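The Second Line of the Quote
What a two-arm bench cell costs after the arms are paid for

Buyers of small assembly cells tend to budget from the top of the quote down. The arms come first, they carry the largest figure, and the approval meeting spends most of its time on them. The items that decide whether the cell runs through its second year sit further down the page, often under a single heading such as "tooling and accessories."

The Anulholm plant, which builds control boxes for pumps and small ventilation units, planned its cell in the opposite order. The work is connector handling: picking up small electrical parts, turning them to the right angle, and presenting them for wiring or inspection. Parts are light and tolerances are moderate. Almost any current bench arm can lift them. The planning group therefore left the arm model blank in the first draft of the budget and began with the fingers.

Fingers are a consumable. This is well understood on the shop floor and poorly reflected in purchasing systems, where a gripper is entered as one asset with one depreciation period. At Anulholm the gripper body is depreciated over 5 years. The fingers are booked to the same cost center as screwdriver bits and torque sockets. Each arm was ordered with 3 sets: one fitted, one on the shelf, and one held back for changes in shape once real parts had been tried.

The third set is the one most often struck from a quote. It should stay. Finger geometry that looks correct on a drawing may grip a connector housing across its weakest face or block access to a screw. A narrow tip reaches between parts but gives less contact area. A wide tip holds better and needs more clearance on both sides. The choice depends on part spacing, and part spacing is rarely settled at the time of the order.

Lead time matters more than unit price here. Ammann, the supplier chosen for the end tooling, quoted standard fingers from stock and modified ones at three weeks. A competing quote from Ondier was lower on every line but gave no delivery term for modified parts. The group asked twice, received no term in writing, and scored the line as zero. A cell waiting for fingers costs the same per day as a cell waiting for an arm.

Surface finish deserves a line of its own. Dark coatings reduce glare in front of a wrist camera, which helps on a pale table. They also wear first at the edges, where bare material then shows as a bright line. Whether that affects the vision system depends on the lighting and the software. The buyer should ask the integrator to state a wear limit in the acceptance document, with a replacement rule attached. "Replace when necessary" is no use to a maintenance planner.

The second arm is the largest optional item in a cell of this type. The case for it should be made in terms of holding. If one arm picks while the other steadies the part, a fixture can sometimes be dropped. Fixtures for connectors are cheap one at a time and expensive as a family. Anulholm had 59 active connector variants when the budget was drawn up, and a dedicated nest for each would have taken up a shelf, a labeling system, and a changeover procedure.
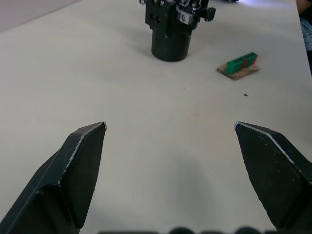 Against that saving stands the cost of shared space. Two arms over one table need collision checks, agreed rest positions, and a clear rule for which arm yields. Integrators price this as engineering hours, and hours are the least reliable part of any quote. Anulholm asked for them to be split into setup, first part, and each additional part. The last figure is the important one. It shows what the cell will cost every time the product range changes.

Trial parts should also be budgeted. The plant set aside 200 connectors for testing and wrote them off in advance, so that no one on the line would hesitate to use them. Presentation during trials was kept simple and changed often. Money spent on machined trays before the pick angles are known is usually spent twice.

Floor cost is easy to underestimate. A bench cell has a small footprint, but people need to reach the table, change fingers, and clear dropped parts. The sister plant in Barport placed its first cell against a wall to save space and later moved it, at a cost of two shifts and a new cable run. Anulholm allowed access on three sides from the beginning. The extra floor area was charged to the project at the internal rate, which made the total look worse on paper and was left in anyway.

The approved budget put the arms at about half of the total. Tooling, spare fingers, and engineering hours for added parts made up most of the remainder, with training and floor charges behind them. The arm model was filled in last, in April, from a shortlist of two. Price separated them by very little, and the selection went to the one that accepted the Ammann mounting pattern without an adapter plate.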